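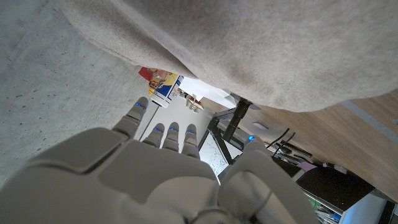
Left hand opens wider than the glove during recording

Ticket opened May 23, 2018 by Jamila Uddin
Product: Storkeo recorder, with Zivden glove software
Project: Widivora household tasks
Assigned to: Harpreet Hawthorne, Fehr support
Status: Solved (more or less)
7 shares | 24 comments

What's happening

We are recording examples for Widivora. The operator wears the glove, the left hand copies the glove, and Storkeo writes down both so that a model can one day learn to tidy a desk, which would make it the first member of our group to do so.

The target is 400 good episodes. We have 274. The checker has now thrown out 24 of those with the message "command and pose disagree", and I have to say I agree with the checker. The operator half closes their fingers and the hand stays spread out like somebody hailing a bus. It doesn't do it every time. It does it most on the task where we pick up the reacher-grabber by its handle.

All five fingertip lights are blue. According to your manual, blue means healthy. I'd like a colour for "healthy but not listening".

Already tried:
- Restarted Zivden.
- Restarted Storkeo.
- Restarted both in the other order, as your help page suggests, with no explanation of what the other order is meant to achieve.
- Swapped operators. Same fault, different swearing.

Jamila

Reply from Harpreet Hawthorne

Thanks, Jamila. The other order does help with one fault from last September. It isn't this one.

Could you send a view from the head camera with the glove and the hand both in shot? The wrist view is useful for checking fingertips but it can't tell me what the operator is doing. Please also attach the session log and the calibration file. The file will be called "final". If there are several called "final", send the newest.

Reply from Jamila Uddin

Log attached. There were several called "final". Head view:
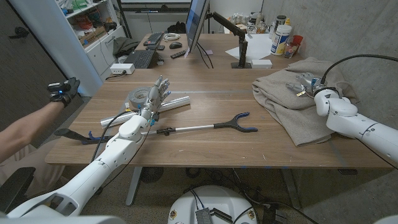
Photo: Jamila Uddin / Widivora

Glove on the left, fingers loosely curled. Robot hand by the duct tape, wide open. The grabber is lying across the front with its handle on our side, over the edge of the desk, so the approach is about as easy as we can make it. The right arm has its metal gripper resting on the cloth and isn't part of this complaint. It has a different task and, so far, a better attitude.

Please don't comment on the state of the desk. Varied backgrounds are in the project plan.

Reply from Harpreet Hawthorne

No comment on the desk.

The picture alone could just be lag, so I went through the log as well. It isn't lag. The hand's reported pose matches the command it was sent very closely. The command itself is wrong. Zivden is reading a half-closed glove as an open one, and the hand is doing exactly as it's told.

Your calibration file has the answer. The "open" pose was saved with the fingers already partly bent. From then on, anything up to that bend counts as flat. A full fist still reads as a fist, so short tests look fine, and then you try a handle and it all goes sideways.

Please do this:

1. Stop recording in Storkeo. Leave the arms powered and the left hand clear of the desk.
2. In Zivden, open Glove > Left > Calibration and choose Clear. Load Defaults will bring back the bad pose, so leave that alone.
3. Put the palm flat on something. Press Save Open with the other hand, and keep the palm down until the tone.
4. Make a fist. Press Save Closed.
5. Hold the fingers halfway for seven seconds and watch the bars on screen. They should sit near the middle.
6. Record one grabber episode and run the checker on it before you record any more.

Reply from Jamila Uddin

Step 3 may explain a lot. We've been saving the open pose with the hand in mid-air, because there was rarely a flat bit of desk going spare. (I know what I said about the desk.)

Bars now sit in the middle. First grabber episode passed. So did the next few. The hand closes when the glove closes, and the operator has stopped apologising to it.

What do I do with the 24? Can Storkeo correct them afterwards?

Reply from Harpreet Hawthorne

No, drop them. You could shift the glove values, but the hand really was open in those episodes, and the cameras recorded it being open. A model trained on them would learn to approach a handle and then wave at it.

I'd also look through the episodes from the same sessions that passed. The checker only compares the two at the moment of contact, so a bad one with no contact will slip through. Sort by operator, then by calibration file name.

Reply from Jamila Uddin

By file name. They are all called "final".

Reply from Harpreet Hawthorne

By date, then.

I've raised a request for Zivden to warn when the open pose is saved with bent fingers. I've also passed on the one about the light colour, word for word. Closing this, but reply here if the fault comes back and the ticket will reopen.

Was this ticket helpful? 7 people found this helpful
Comments (24) | Share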